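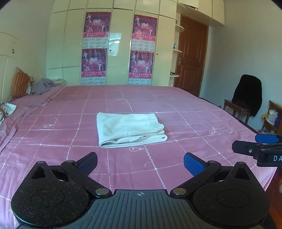 **¿Cada cuánto hay que limpiar y reapretar una pinza manual de dos dedos?**

Cada 20 horas de uso para la limpieza, y antes de cada jornada para el apriete. El manual de Prerano habla de 500 ciclos para las dos cosas, pero el contador se pone a cero al cambiar la batería y en la práctica no sirve de referencia.

# Lista de inspección – pinzas manuales de registro, pareja izquierda/derecha

Tarea: doblado y recogida de ropa sobre cama. Revisión de febrero. Sustituye a la hoja que mandó Boltevo con las pinzas, que tenía la mitad de las casillas pensadas para un brazo atornillado a una bancada.

Marcar con OK, NO o N/A. Si se marca NO, se escribe qué pasa. «Revisar» no es un comentario.

## A. Mecánica

- [x] **A1. Tornillos de pivote de los dedos, 4 por pinza.** OK. Apretados a mano con la llave corta. El proveedor jura que el fijador aguanta toda la vida útil. Ya veremos; en la pareja anterior no llegó a la segunda semana.
- [x] **A2. Apertura y cierre completos sin tirones.** OK en la derecha.
- [ ] **A3. Lo mismo, pinza izquierda.** NO. Rasca en el último tramo del cierre. Se puede trabajar, pero hay que anotarlo en cada sesión hasta que se desmonte.
- [x] **A4. Holgura lateral de los dedos.** OK. Se comprueba con la pinza abierta y empujando cada dedo hacia fuera. Con la pinza cerrada siempre sale bien, así que esa prueba no cuenta.
- [ ] **A5. Carcasas y cuerpo limpios de polvo y pelusa.** NO. Polvo claro y pelusa sobre las piezas negras. La ropa de cama suelta fibra y acaba en las articulaciones. Pincel seco primero, paño después. Nada de aire comprimido, por mucho que lo recomiende la hoja de Boltevo: mete la pelusa más adentro.

## B. Almohadillas

- [x] **B1. Bien asentadas en la punta, sin girar.** OK.
- [ ] **B2. Las dos almohadillas de una misma pinza, del mismo tipo.** NO. Hay una azul oscuro acanalada y otra de un azul más vivo. Según Ardeleanu el agarre es equivalente. He pedido el ensayo que lo demuestra y sigo esperando. Mientras tanto, en observaciones se apunta qué almohadilla va en cada lado.
- [x] **B3. Sin cortes ni bordes levantados.** OK.
- [x] **B4. Prueba de pellizco.** OK. Se coge una sola capa de tela por el borde, se levanta y se suelta, 2 veces por pinza. Si se lleva la capa de abajo en las dos, es NO.

## C. Cámara y registro

- [x] **C1. Lente limpia.** OK. Con paño de microfibra, no con la manga.
- [x] **C2. Los dos dedos entran en imagen con la pinza abierta.** OK.
- [ ] **C3. Sincronía entre las dos pinzas.** N/A. El programa de Flelport da luz verde siempre, también con una pinza apagada (probado). No marco OK en algo que no mide nada. Hasta que lo arreglen, una palmada de las dos pinzas al empezar y se comprueba luego en la grabación.
- [x] **C4. Espacio libre en la tarjeta.** OK.

## D. Puesto de trabajo

- [x] **D1. Superficie estirada, sin arrugas grandes en la zona central.** OK.
- [x] **D2. Prenda en el centro, con sitio libre alrededor.** OK.
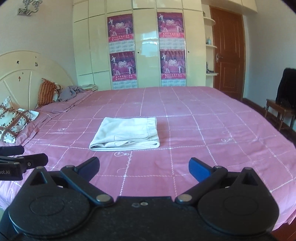 - [x] **D3. Almohadas y mantas apartadas hacia el cabecero.** OK. En la hoja original ponía «retirar todo objeto ajeno a la tarea». Quien escribió eso no ha intentado trabajar en un dormitorio. Con que no entren en el recorrido de las pinzas es suficiente.
- [x] **D4. Fondo igual entre sesiones.** OK. Sillas, puertas y lo que haya colgado se dejan como están. Si algo se mueve, se anota.
- [ ] **D5. Luz estable.** NO. A última hora de la tarde cambia demasiado. Boltevo dice que la exposición automática lo compensa – lo compensa a saltos. Parar antes o fijar la exposición a mano.

## E. Al terminar

- [ ] **E1. Pinzas apagadas y guardadas abiertas.** Pendiente de cierre de jornada. Guardadas cerradas, las almohadillas se marcan entre sí.
- [ ] **E2. Horas de uso apuntadas en la etiqueta del estuche.** Pendiente. A lápiz vale.

## Observaciones

La pareja puede usarse con A3 y B2 abiertos. No firmo la casilla de «apto sin restricciones» y pido que no la firme nadie del turno siguiente hasta que lleguen los repuestos de Prerano, prometidos para el martes. Es la segunda promesa con el mismo pedido.

Si el roce de A3 pasa al tramo medio, se retira la pinza izquierda y se para la tarea. Seguir con una sola mano da grabaciones que luego hay que tirar, y el tiempo de separarlas no lo apunta nadie en ningún sitio.

A5 se cierra hoy mismo, en cuanto aparezca el pincel.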